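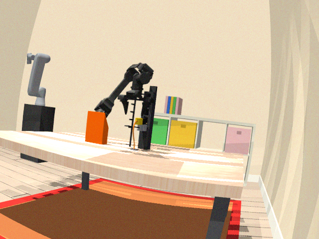 Comment doubler une enveloppe sans que le papier gondole ?

Avec un papier fin, très peu de colle, et de la colle seulement sur le rabat. Tout le reste de la doublure tient par glissement dans la poche de l'enveloppe, et c'est bien pour ça que le papier reste plat quand on plie.

Bonjour à toutes et à tous ! On m'a redemandé le pas-à-pas des enveloppes doublées après ma série de cartes de remerciement, alors le voilà enfin, un peu plus détaillé que la dernière fois (j'avais oublié de parler du pli, ce qui était quand même ballot). C'est un petit bricolage que j'adore, ça écoule les chutes et ça change complètement une enveloppe blanche toute simple.

Ce que j'utilise

-- des enveloppes à rabat pointu, format C6, donc 114 x 162 mm
-- du papier fantaisie fin, le mien est un bloc Gramico de 96 feuilles que j'ai entamé en septembre
-- une chute de carton léger pour le gabarit (un dos de bloc convient très bien)
-- un bâton de colle Stikis ou un adhésif double face étroit
-- un plioir, une règle, un crayon, des ciseaux et un cutter

Pour le papier, tenez-vous en dessous de 120 g. J'ai essayé avec des feuilles Mutum plus épaisses, superbes, avec des fougères vert sapin, mais une fois la carte glissée dedans l'enveloppe avait du mal à fermer et le rabat rebiquait. Je les garde pour les fonds de cartes. Le papier de soie, à l'inverse, c'est très joli mais ça se froisse dès qu'on le regarde, et la colle traverse. Pour débuter, prenez du papier cadeau un peu ferme.

Étape 1 : le gabarit

Ouvrez le rabat et posez l'enveloppe bien à plat sur votre carton, côté intérieur vers vous. Tracez tout le contour au crayon, rabat compris. Découpez, puis retirez trois millimètres de chaque côté sur toute la hauteur, et cinq millimètres en bas.

Reste la pointe. Là, il faut laisser libre la bande gommée, celle qu'on humidifie pour fermer. Mesurez sa largeur sur votre enveloppe, ajoutez un ou deux millimètres et reportez le tout sur les bords en biais du gabarit. D'une marque à l'autre ça change beaucoup, alors ne reprenez pas mes mesures les yeux fermés. Pour finir, glissez le gabarit dans l'enveloppe. Il doit descendre jusqu'au fond sans forcer, et la gomme doit rester visible tout autour de la pointe.

Écrivez le format dessus ! J'ai une pochette entière de gabarits anonymes, je passe plus de temps à les essayer qu'à découper.

Étape 2 : découper la doublure

Retournez le papier, motif contre la table, et tracez autour du gabarit avec un crayon bien taillé. Si votre motif a un sens, vérifiez que le haut du dessin se trouve du côté de la pointe. Quand le rabat est ouvert et que la personne sort sa carte, c'est dans ce sens-là qu'elle le verra. J'ai découpé une fois toute une feuille de petits oiseaux la tête en bas...

Les côtés droits, je les fais au cutter et à la règle, la pointe aux ciseaux. Si elle est arrondie, tournez le papier et gardez les ciseaux immobiles, la courbe est beaucoup plus régulière.

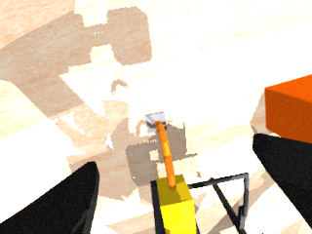 Plateau en bois clair, en pleine lumière.

Étape 3 : glisser et plier

Glissez la doublure dans l'enveloppe, motif vers vous, et centrez-la à l'œil : il faut la même marge à gauche et à droite de la pointe. Ne collez rien pour l'instant !

Rabattez ensuite le rabat et la doublure ensemble, en tenant le bas de l'enveloppe avec l'autre main, puis passez le plioir sur le pli, doucement, du milieu vers les bords. La doublure marque son propre pli, et il tombe juste un peu à côté de celui de l'enveloppe. C'est ce minuscule décalage qui fait des vagues quand on colle tout à plat dès le départ.

Étape 4 : coller

Rouvrez. Repliez seulement la partie haute de la doublure vers le bas, sur un brouillon, et passez la colle au dos, en un trait fin le long des deux biais et jusqu'à la pointe. Arrêtez-vous à un centimètre du pli. Remettez la doublure contre le rabat, lissez du centre vers l'extérieur avec le côté du plioir, fermez une fois, rouvrez, et laissez sécher rabat ouvert.

Avec du double face, même chose, une bande le long de chaque biais. C'est plus propre, mais on n'a pas le droit à l'erreur. Avec le bâton on peut encore décaler un tout petit peu pendant quelques secondes, et pour une première fois je trouve ça plus rassurant.

Quelques petits trucs en plus

Si vous en faites une série, travaillez par étape : tous les tracés, puis toutes les découpes, puis tous les plis. J'en ai préparé 43 comme ça pour un baptême, en commençant un dimanche après le café, et franchement ça va vite.

Avec une enveloppe foncée, une doublure claire unie est très chic, et on peut la tamponner avant de la découper. Je l'ai fait avec le set Ruangrit, celui des feuilles de ginkgo, à l'encre dorée. Laissez bien sécher l'encre avant de glisser quoi que ce soit dans la poche !

Et pour les enveloppes carrées à rabat droit, la méthode est la même, on trace simplement un rectangle et on laisse la bande de gomme libre en haut. Celles à bande autocollante marchent aussi, à condition de laisser la pellicule en place jusqu'au bout.

La prochaine fois je vous montre l'étiquette assortie pour l'adresse, j'ai encore des fougères à caser. Bon scrap !

Contact | Mentions légales | © Tous droits réservés, merci de ne pas recopier les tutoriels | Haut de page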